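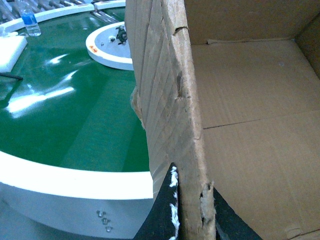 Sandard Robotics Teaching Laboratory
Handout 4: Demonstrating a Task by Remote Control
Revised 20 July 2025

Purpose

In this unit students record demonstrations of a box-handling task. The operator moves the arm from the leader station, and the system stores the wrist camera view, the joint positions and the finger opening at each time step. A policy trained on these recordings will copy what the operator did, including hesitation and error. Careful operation therefore matters more than speed.

The task

The gripper approaches an open cardboard box from above, places one finger on each side of an upright wall or flap, closes, and moves the box to the position given on the task card. The demonstration ends when the fingers have opened and the arm has returned to its start pose.

Grasping a thin wall

Align the fingers with the wall before descending. Corrections made after the fingers have passed the top edge will scrape the board. The operator should be able to see both fingers in the wrist view, with the wall between them, before giving the close command.
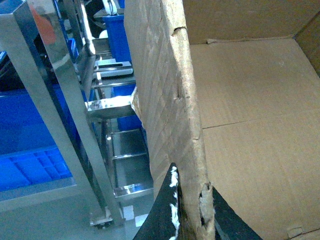 Close slowly and stop when the wall is held. Further closing crushes the corrugated core and gives the learner a misleading example of how far the fingers should travel. Corrugated board wears with repeated grasps. Frayed edges are acceptable for training data, but a wall that folds under its own weight is not, and the box must then be replaced. Paper fibers on the fingers should be wiped off between sets.

Recording requirements

Each pair of students submits 60 accepted demonstrations. Vary the starting angle of the box from one demonstration to the next. Failed grasps are to be kept and marked "retry" in the Dolan log; do not delete them. If the operator pauses for a long time in the middle of a motion, discard the recording and begin again.

The shared set from last term holds 1461 demonstrations, of which 445 include at least one retry. It may be used for comparison in the written report but may not be counted toward a pair's own total.

Assessment

Reports are due in August, before the Skasham review session. State the number of demonstrations used for training, the success rate on the held-out box positions, and one change to your operating method that you would recommend.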